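Chapter 7

Sharing a bench with a machine: rules, standards and good habits

When Kenneth MacRitchie and I first planned this book, we meant to put the rules at the back, where rules so often end up. Then we taught the course for a term at Tultcombe and changed our minds. By the middle of May our students could program a pick-and-place cycle in their sleep, and very few of them could tell us who was allowed to reset the cell after a stop, or where that was written down. So the rules have moved forward to Chapter 7, and we hope you will read them before you build anything of your own – or at least before you switch it on.

Let me begin with a small story from Rolmont, a repair and reuse workshop where Anderson Marinho looked after the automated benches for several years. The workshop took in old office computers, opened them up, and sorted the parts into those worth keeping and those bound for recycling. In its first full year it handled 3,091 machines. Of these, 503 passed through the robot bench, and the rest were done by hand in the usual way. Anderson kept a notebook of every unplanned stop on that bench, and he was kind enough to lend it to us. There were 91 entries. We had expected page after page of broken parts and software faults, and there were a few of those, but far more of the entries described something quite ordinary. A case had been set down a little crooked. Someone had moved a fixture to wipe the bench and put it back the wrong way round. A loose cable had been left lying across the very place where the fingers needed to go.

You will notice that none of these is really a robot problem. They are housekeeping problems, and good standards have a great deal to say about housekeeping, though they use grander words for it.

What do we mean by a standard?

People use the word loosely, and it helps to sort out three things that tend to get muddled together. The law tells you what you must do, and it differs from country to country, so please check your own. A published standard is an agreed description of how a thing should be built, tested or used. The best known for industrial robots is ISO 10218, which comes in two parts, one for the robot itself and one for the complete installation around it. Then there are local rules, the sheet pinned up beside the bench, written by the people who work there. Students are inclined to look down on the local sheet. I would ask you not to, as it is usually the only one of the three that knows which way round your fixture goes.

The two parts of ISO 10218 also teach us something useful straight away. A robot can be perfectly sound when it leaves its maker and still end up in an unsafe installation. The gripper, the workpiece, the bench and the space in which people walk about all have to be looked at together. A rounded arm moving slowly may be quite gentle, but give it a sharp-edged steel panel to carry and you have a different machine altogether, and your risk assessment must say so.

How this chapter is arranged

We start with risk assessment, taking one task from beginning to end: removing parts from a desktop computer. Section 7.2 deals with stopping and restarting, and with the question of who may do which. Section 7.3 covers fixtures, marking out and the layout of the bench. Section 7.4 is about hidden energy, meaning springs, stored charge and raised loads, and you should read it twice if you ever mean to open a power supply. The last section looks at record keeping, using pages from the Evangelista and Ostia training cells alongside Anderson's notebook.

Before you go on, try a short exercise. Allow yourself 30 minutes, choose a bench you know well, and write down everything on it that could be moved by somebody who meant no harm. Keep the list by you, because we shall come back to it in Section 7.3.

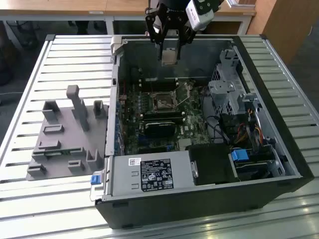
Figure 7.1 An opened desktop computer on a slatted aluminium bench, with a grey fixture tray beside it and a two-fingered gripper over the case.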